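Wednesday evening thread, for anyone who asked how the great dish sort is going. Slowly! I have a cup of tea and I'm going to ramble, so mute me now if you're only here for the garden posts.

Background for the new people: in September I brought home the last of my aunt's kitchen boxes, and I promised myself I would go through every one before the holidays. There were 12 of them. They have been sitting in my hallway ever since, and I have been walking sideways to get to the bathroom.

My rule is that nothing goes from a box straight into a cupboard. Everything has to spend some time out on the table first, where I can look at it and decide if I like it or if I just feel guilty about it. Those are very different feelings and it took me years to tell them apart.

So tonight it's the red plates, the white bowls and the cream ones, all out on the beach tablecloth.
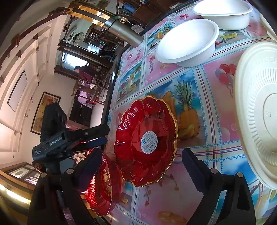 Red plate with the sticker still on it, pineapple looking on.

I want to talk about that red plate for a minute because I'm a little in love with it. The wavy edge with the thin line of gold on it, and the way the fluted sides pick up every bit of light in the room. My aunt only ever brought these out for company, and even then you were handed yours with a look.

And she never took the sticker off! I remember asking her why when I was small and she said that way she would always know where to get another. I don't think she ever got another. I'm torn between soaking it off and leaving it exactly where it is for the next person to wonder about.

If I do take it off, somebody please tell me the kindest way. I've been using warm water with a drop of dish soap and a lot of patience, and that works fine on jam jars, but I'm nervous about anything near a gold edge. My neighbor swears by cooking oil. My sister says hair dryer. They can't both come over at once.

There's also one with gold characters across the inside of it. I can't read them, and I don't want to guess and get it wrong in front of all of you. I've asked a friend from choir and she's going to take a proper look when she's back from her trip.

A few of you wanted to know about the tablecloth. It's the wipe-clean kind, shiny, with pineapples and balloons and cocktails at the beach all mixed together in pink squares like a vacation somebody half remembers. I have owned tasteful tablecloths. I have owned linen! This is the one that makes me happy at breakfast, and you can spill an entire bowl of soup on it and be back to normal in a minute.

I bought it at Florka, the little housewares shop by the bus station that closed down last year. They had it on a big roll and cut it to whatever length you wanted. I only wish I had bought twice as much, since it's starting to crack a bit where I fold it for storage (roll yours, don't fold it, learn from me).

OK, back to dishes. I got up to refill my tea and moved things around in my head the whole time the kettle was on. Bigger view of the table, so you can see what I'm up against.

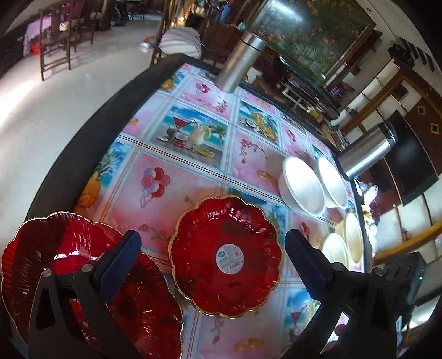 Marigold Kitchen Table

The two white bowls are staying, no discussion. They're a good plain shape and they'll take soup, noodles, cereal, a lonely orange, anything. If every dish in those boxes had been a plain white bowl I would have been finished weeks ago.

The cream ones I'm less sure about. They're handy when there's a crowd and I don't want to be at the sink until midnight, but I already have a drawer full of that sort of thing. I think they'll go in the picnic basket and stop taking up shelf space that the good dishes could have.

Then the steel bottles. Every household I've ever known has more of these than it has people, and they reproduce in the dark at the back of the cupboard. I have a Duretti that I carry to work and a Fudier that only comes along on long drives, and I couldn't tell you why it's arranged like that, it just is. So these have to earn their place. My test is to fill one with hot water before bed and see if I'd still want to drink it in the morning.

The red plates, then. I went back and forth on wrapping them up again for safekeeping and I've decided against it. They spent enough years in newspaper. I'm going to keep them low down in the cabinet where I can reach them without a stool, and I'm going to use them on a regular weeknight with something silly on them, like toast.

If you're doing a sort of your own, the best thing I can suggest is to keep it small. One table's worth and then quit. The first night I tried to do 2 boxes and ended up sitting on the floor reading old recipe cards until my legs fell asleep, with every surface covered and nowhere to put down a sandwich.

Someone asked where the ones I'm not keeping will go. Most of it is headed to the church sale on Hughes Street, and a few glasses are going to my niece, who has just moved and is drinking out of a measuring cup.

That's me done for the night. Next up is the box marked LIDS, in capitals, underlined. Do send me your sticker advice in the meantime, and if you've got gold-edged plates of your own and have already made the mistakes, I'd love to hear about those most of all.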